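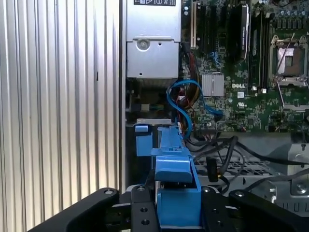
Residents of the Arai district were owed a plain account of why 122 burglary reports sat unassigned over the winter, Haruto Higuchi told the Climach Police Oversight Board on Wednesday, and he asked that the findings be released in full.

The board voted to open a review of how the department's property crimes unit receives and assigns cases. The review will cover 2,788 reports taken at the Arai and Woner stations and will be carried out by the city's Office of Inspection.

In a written statement, the department said the delay followed the transfer of three detectives to other duties in February. Their cases were placed in a holding file and were not passed to a supervisor. The statement said all of the reports have now been assigned and that each person who filed one will be contacted by mail.

No officer has been placed on leave. The department declined to say whether any employee is under internal investigation, citing personnel rules.

The board heard from 16 speakers before the vote. Several asked for a public phone line on the status of open cases. That request was sent to the city manager's office for a cost estimate.

Inspectors are to deliver a first report to the board at its next regular meeting in the Zukura Building.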